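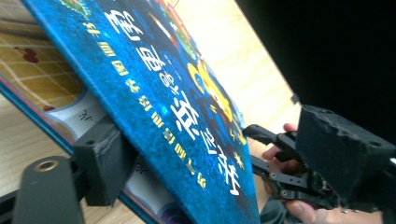 Birkham Story Swap - FAQ

Last updated in May. Most of these come up every month so please read before emailing, thx.

What is it?

A book exchange for families raising kids in more than one language. You bring children's books you're done with, you take home ones you want. No money changes hands at the table.

Where and when?

Wesano Hall, side entrance on Price Street. Doors at 3 pm, we pack up at 4:30. Setup crew from 2. The main entrance is locked, knocking won't help, go round the side.

Do I have to sign up?

No. Just come. If you're bringing more than 50 books email first so Farah can find table space.

Which languages?

Whatever people bring. Regulars at the moment are Spanish, Chinese, Thai, Indonesian, Polish and Irish. English books are fine too but they go on the back table and there's always too many.

I only have books in English. Can I still take others?

Yes. Try to bring at least one book in another language if you can but we don't check.

How does the point system work?

One book in, one ticket. One ticket, one book out. Board books and paperbacks are the same as hardcovers, we tried half tickets and it was a mess. Tickets carry over to the next swap. They do not carry over to the next year - we change the color every January.

I lost my tickets.

Ask Pilar Olivares at the door. She'll usually remember you. Up to 3 replaced, after that sorry.

What condition do books need to be in?

All pages there. Spine holding. A bit of scribble is OK, a name on the inside cover is OK. No mold, no smoke smell, no library books (check for stamps!!). Lift-the-flap books with missing flaps go in the free box.

Can I bring toys, puzzles, DVDs?

Puzzles no. Toys no. Audio CDs that came with a book, yes, if theyre still in the pocket. DVDs no.

I can't read the language, how do I know what age it's for?

Every book gets a colored dot on the back. Green is under 4, orange is early readers, blue is chapter books and up. Dots are put on by whoever on the team reads that language. Boonmee Thammasiri does the Thai, Saodah Wijaya does Indonesian and Malay. If there's no dot it means we didn't have a reader that day - open it and guess from how much text there is.

Simplified or traditional characters?

Both turn up. We try to keep them in seperate crates but they get mixed by the end. Books with pinyin or zhuyin have a paper strip sticking out the top. Please leave the strip in until you've picked.

Is there a story time?

Yes, 3:45, in the small room. Two languages each month, fifteen minutes each. The list is on the door. Kids can sit in on either one, or both.

Can I read at story time?

Please do. Email Cathal Flanagan, he keeps the list. Bring your own book or borrow one from the crates. Nothing longer than ten minutes or you lose the little ones.

Do I have to stay with my child?

Yes. Under 10s need an adult in the building. The small room isn't childcare.

Parking?

54 spaces in the Fuvdale lot behind the hall, free after 1. Don't use the pharmacy's spots, they do tow. Bikes can go on the railing.

Stroller access?

Ramp at the side entrance. Aisles get tight in the first half hour, come after 3:30 if you've got a double.

Can I drop books off ahead of time?

Only if you arrange it with Farah Mangundap. Do not leave bags outside the hall. We lost two boxes to rain that way.

What happens to leftovers?

Stored for next time if there's room. Otherwise they go to the two elementary schools with language programs, and English ones to the thrift store.

I took a book and my kid hates it.

Bring it back next month, get a ticket.

Something not on here?

Use the contact form. Replies can take a week, more in summer. No swap in August.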